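The Door Is the Hard Part: An Afternoon at Thambiah's Open Lab

By Rhydian Pumphrey

Visitors to Thambiah's open day in July were given a badge, a seat and a view of two monitors. The physical arms stayed in the next building. What the company wanted people to watch was the simulator, where its two-armed household robot spends most of its working life before any of its software is allowed near hardware.

Catrin Mostyn, who runs the manipulation group, started the first session at 11 with the task that takes up most of her staff's time: opening a door by its handle. The policy receives images from the wrist cameras and a wider one mounted on the body, and returns arm and gripper commands. It is given no model of the door. Approach, grasp, turn and pull are all learned from teleoperated runs, recorded by operators who sit in the same room as the engineers and complain to them directly.

The approach gets the most attention. If the fingers come in off center, one of them meets the lever early and the arm pushes the handle sideways before the grasp has closed. 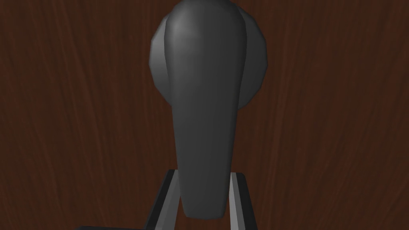

Why train on a simulated handle when a real one costs so little?

The handle is cheap, but the repetitions are expensive. A real door has to be reset by a person after each attempt, and a bad grasp can damage the wrist. The simulator resets itself and can run many copies of the same door overnight.

Mostyn's group trained the current version on 160 recorded demonstrations. Mirko Russo, who maintains the simulation software, called the figure small and said he would prefer to keep it that way. His team varies the room instead. Wall and floor textures are swapped between runs, along with furniture and lighting, so that the policy does not come to depend on one color of wood. The software package is called Pustel, and Russo's main complaint about it concerns contact. Stiff contact settings make the lever jitter under a closed gripper. Soft ones let the fingers sink into it. The team settled on a compromise in the spring and has left it alone.

The second session moved from the wrist view to the body camera.
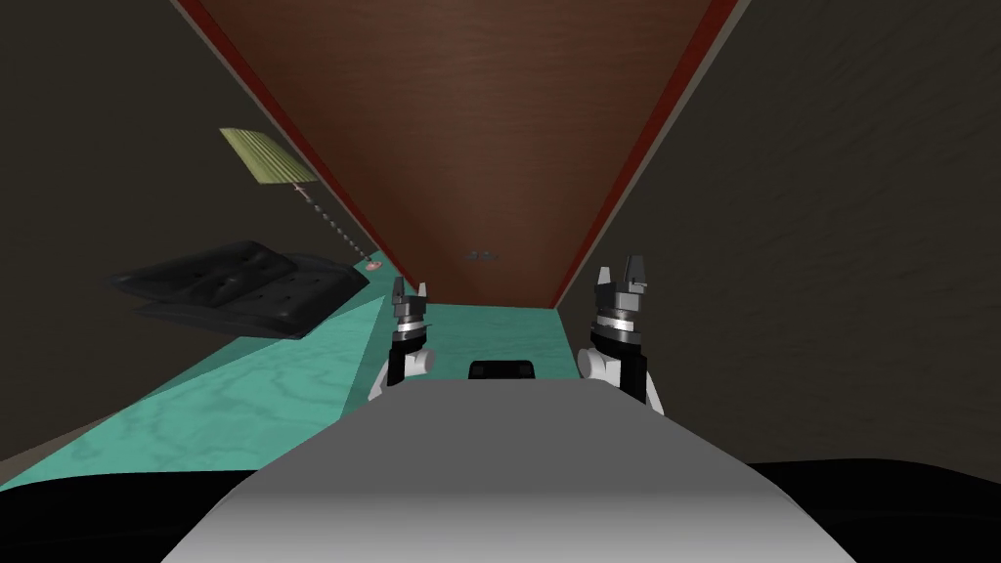
Coordination between the arms is handled by a single policy, which outputs commands for both at every step. An earlier design used one policy per arm and a scheduler to keep them apart. Huw Cadwaladr, who wrote the scheduler, said it worked well until both arms needed the same piece of space, at which point each waited for the other. It was retired after 3 months.

Questions from the floor were mostly about transfer. King-fai Fang, visiting from the parts supplier Erneno, asked how much performance is lost when a policy moves to the real arms. Mostyn declined to give a figure. She did say that lever handles transfer better than round knobs, and that the largest remaining errors come from depth: the hand stops short, or arrives too far forward and presses on the door.

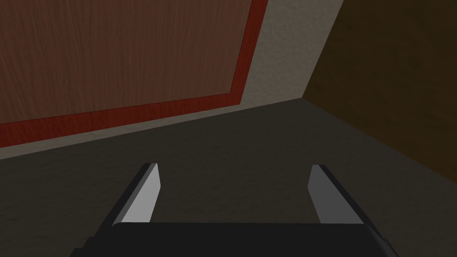

The gripper open and empty in Thambiah's simulated room, seen from above and behind.

Fang also asked about tight corners, where the wrist has little room to rotate. Russo's answer was that the planner now rejects any start pose that leaves the elbow against a wall. Cadwaladr disagreed with him in front of the audience, arguing that a robot in a real apartment does not get to choose its start pose. The two have agreed to test both positions on the next build, which will run on the physical arms in a workshop rented from Werkia.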